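Rhea Galang meets with the Riltgate robotics club in a room that used to hold the school's kilns. The floor drain is still there. She teaches physics in the mornings and has run the club for four years, and she agreed to talk on Jun 8, 2023, while two of her students finished a test run next door.

The club did not start out with industrial arms. For its first two seasons it built small wheeled machines for a regional contest. "We were decent at it," Galang said. "We came in ninth once. But the same three kids did all the driving and everyone else made posters."

In April of last year she dropped the contest and proposed a sorting project. The goal was a program that could pick everyday objects out of a bin and move them, without a person telling it which object came next. The students called it Bollari, after a street one of them lives on.

Ramil Lumanlan, a senior, wrote most of the first version. He said he expected the arm to be the difficult part.

"The arm does what you send it," he said. "If you send it a bad number it goes to the bad number. I spent most of the fall learning to send it fewer bad numbers."

The group set itself a target of 1,000 logged attempts before the end of the school year. They stopped at 644. Lumanlan put that down to a calibration mistake in the winter, when a whole batch had to be thrown out after someone moved a mounting plate and did not write it down. There is now a notebook on a string by the door.

Galang has a rule that every student takes a turn on the stop button before touching the code. New members find this dull. "They want to type," she said. "I want them to watch it move first, and to keep their hand where it should be."

The objects come from students' homes and from a thrift store, and the club argues over them. Galang likes a mix of toys and household things. Lumanlan would have started with nothing but blocks.

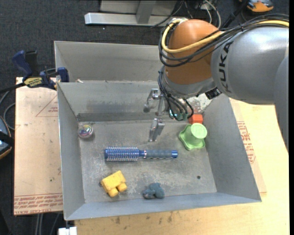 "A block has flat sides, so you can be a little off and still get it," he said. "A brush with a round head is another matter. And anything clear is bad for the camera - it picks up whatever is behind it."

He keeps a list of failed grasps sorted by cause. The longest section, with 37 entries, is headed "closed too early."

Next year the project goes to a younger group. Lumanlan is writing them a setup guide, which Galang has sent back twice for being too short. He plans to study mechanical engineering and has asked if he can still come by when the new students run their first tests. She told him he could, as long as he signs the notebook.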